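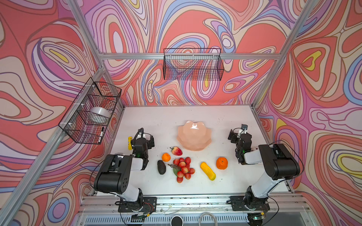 Projet Memis - Rapport intermédiaire
Auteur : Joris Nijs
10 octobre 2018

1. Objet de l'étude
Le présent rapport examine dans quelle mesure un poste à deux bras peut assurer une tâche ménagère simple : ranger des fruits factices dans une coupe. La question a été posée par la société Anetti, partenaire du projet depuis le mois d'août.

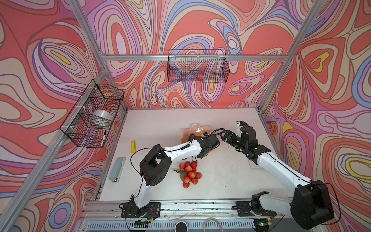
Le protocole prévoit environ 60 essais, chacun limité à deux minutes. Les objets sont déposés sans ordre imposé et l'opérateur n'intervient pas sur le plateau pendant l'essai.

2. Observations

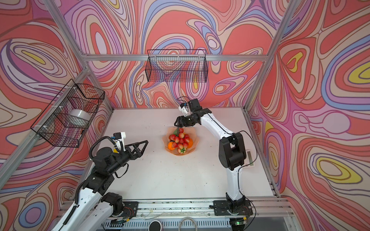

La préhension d'objets souples ou irréguliers demeure le point le plus délicat de la tâche. La difficulté croît avec le remplissage de la coupe. Lorsque les fraises y forment un tas, accompagnées de deux oranges, la pince doit s'approcher par le dessus et dispose de peu de marge. Un employé de rayon règle ce cas d'un geste ; la machine exige une trajectoire soigneusement préparée. 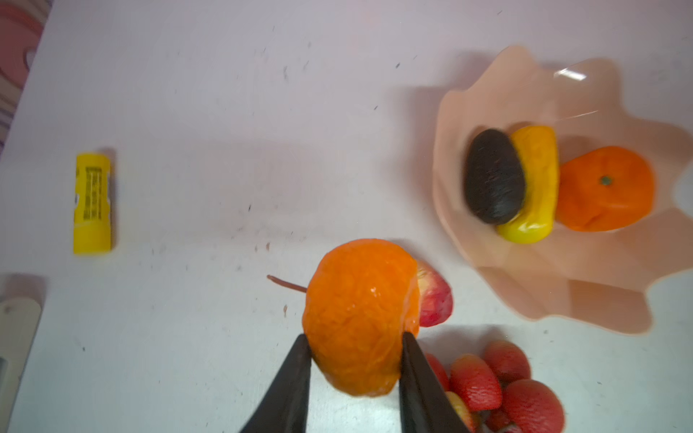 Figure 4 - Fruit orange à surface plissée, tenu entre les deux doigts de la pince.

3. Appréciation provisoire
Le rangement sur table paraît accessible, sous surveillance. L'emploi en magasin, envisagé sur le site Cervantes, reste prématuré - les objets y sont plus variés et les cadences plus élevées. Une seconde série d'essais portera sur la vaisselle légère.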